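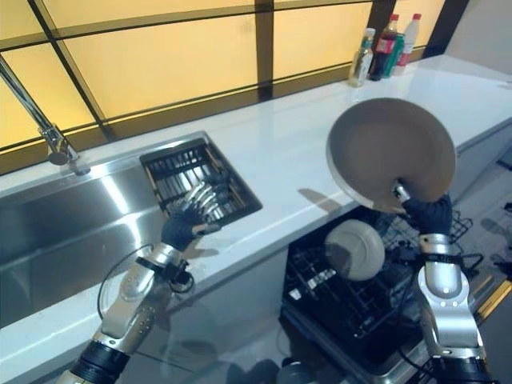
Last changed: Monday, 4:40 pm

Got Jovita Ledesma on the phone between meetings. She runs design at Skodine, the small Urnport outfit behind the Tolo, a clip-on light meter for old film cameras. Second version ships in April. First one sold out and then got a bit of a name for eating batteries. So that was my first question.

"Yeah, fair," she said. "The old one never properly went to sleep. You'd chuck it in the bag, the button would get pressed by a lens cap or whatever, and it'd sit there lit up all arvo. We got emails. We got a lot of emails."

New one has a slide switch. Stiff little thing, she says, on purpose. Also a bigger coin cell, which pushed the weight up to 73 grams. Heavier than I'd like on top of a little rangefinder. She didn't love it either.

"I fought for the smaller cell and lost. Michalis had the test sheets and I had a feeling, so."

That's Michalis Vrettos, electronics. He came on the line for a minute to talk about the sensor. New part, reads lower light than before, he reckons you can meter a street under one lamp and get something usable. I asked how many stops it covers all up. Thirteen. Asked if that was a marketing thirteen or a real one.

"Real one. At the bottom end it takes longer to settle, I'll say that. Give it two seconds. People press and look straight away and then write to us that it's wrong."

Then he had to go. Back to Jovita and the display. The first Tolo had two LEDs and a dial, the new one has a tiny grey screen showing aperture and speed together. Some of the old crowd are cross about it. I'm a bit cross about it. Liked the dial.

"The dial's still there!" she said, quite loud. "Everyone sees the screen in the pictures and thinks we binned the dial. You set your film speed on it, same clicks, same colour markings. It's the same part, we had a box of them left."

Film speed, five positions were missing last time, all the in-between ones, and they're back now. Good news if you overexpose your colour neg by a third like I do.

Shoe fit next. My own first-gen wobbles on one camera and wont go on another at all. She laughed. The foot is now a separate piece held by a screw, and Frauke Meinecke, who does their machining, cuts it in a few thicknesses. You get the standard one in the box and order others. Are they free? No. "Cheap," said Jovita. She wouldn't give me a number on the record so I can't give you one.

What about price for the meter itself. Going up. How much, she'll say when the order page opens. The black finish costs more than the silver, as before. Owners of the old one get something off if they send it back, and they don't mind if its dead.

"Send it dead. We want the housings."

Repairs stay with Sarantis, the workshop that did the last lot. I've heard mixed things there, Despina Karagiannis on our forum waited ages for hers, and I put that to Jovita. Long breath.

"They were swamped and we didn't help, we sent parts late. There's a proper stock of parts there now. I'd ask people to judge the next batch."

Asked about a phone app. No. Bluetooth? No. Anything with a flash mode? "Maybe later. Don't write that." Then she said ok, write maybe.

Last thing, would she use it herself or does she just guess the exposure like everybody at those firms seems to. "I meter the first frame and then guess teh rest of the roll," she said. "Slide film, I meter everything."

Review unit is meant to be in the post. Will get a roll through it and put the results up with the old one alongside, same camera, same light. Fotis Panagiotou is lending me a spot meter to check both against.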